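Call for participants: help us write the rules for judging robot runs

I run the annotation side of the Frota project, and I'm looking for 5 people to come argue with me for a few months (politely!). We have 4000 short runs of an arm working in a simulator, and every one of them needs a verdict. Did the arm do the job safely, did it do it badly, or should it have stopped? You'd think we'd all agree on that. We do not.

Our rulebook is at draft stage and it's full of holes. It says "the gripper must approach the part with clearance on both sides," which sounds fine until you're looking at a close-up with one fingertip on either side of a gray and white part and shadows all over the wood. How much clearance? Measured from where? Does a shadow count against you if it hides an edge? I have opinions, and so does everybody in the Manstead office, and we've read the thing so many times we can't see it fresh anymore.
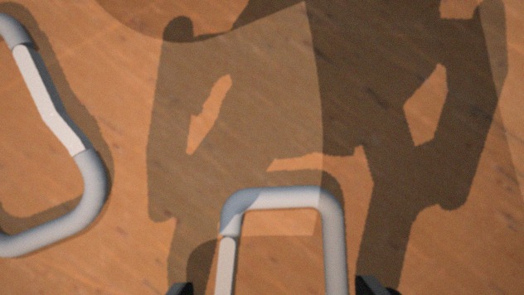 Manstead, January

So what would you be doing? Mostly watching runs, marking them against the draft, and writing a line or two each time the draft let you down. A first batch is 729 runs, split between all of you, and you can work through it from home at any hour you like. We get together on a call once a batch is finished and go over the ones where people disagreed. Those calls are the fun part, I promise.

You don't need to be an engineer. I'd love to hear from people who have worked around machines (packing lines, machine shops, labs) and know what a careless move looks like. Patience with fussy wording helps a lot. If you've ever written a work instruction and watched somebody read it completely differently, please apply!

The work is paid by the hour, training time included. Everything runs in a browser through Komlow, our review tool, so a regular laptop is fine.

To give you a taste, take the wider view with six rings and an empty tray. The draft says an arm may hover over a part before picking "for a reasonable time." Reasonable to whom? And should the rule change if there are other rings close by? Send me your version of that rule, in plain words, as short as you can make it.

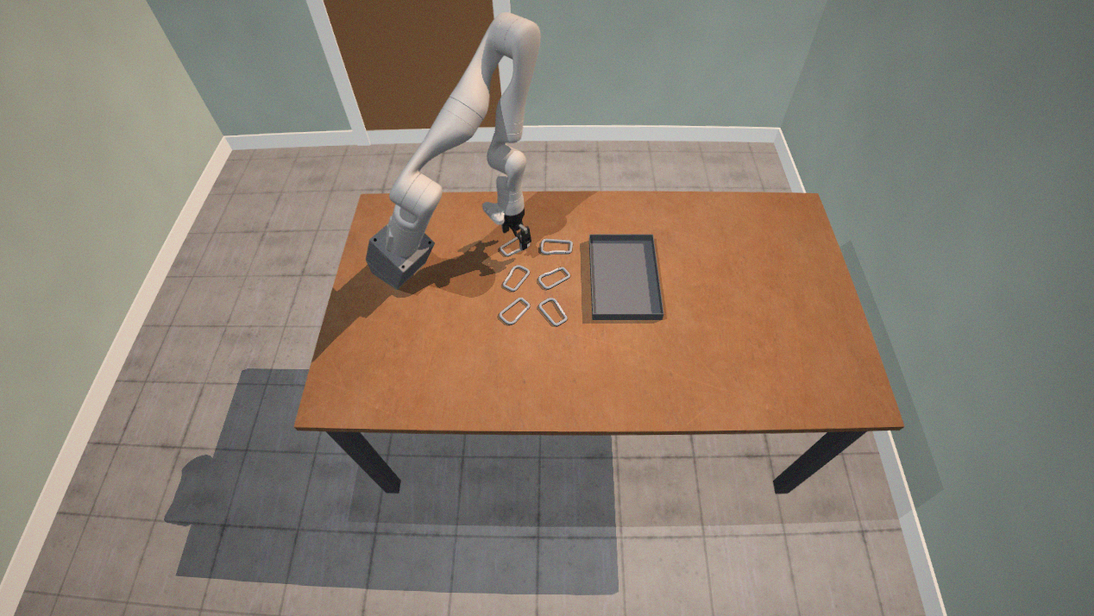
How to apply

Write to the Frota desk at Tombridge, Room 103, or use the form on this page. I'd like your hover rule, a few lines on what you've done before, and the hours you could give us in a normal week. No résumé needed. I read all of these myself, so it may take me a little while to get back to you, but I will.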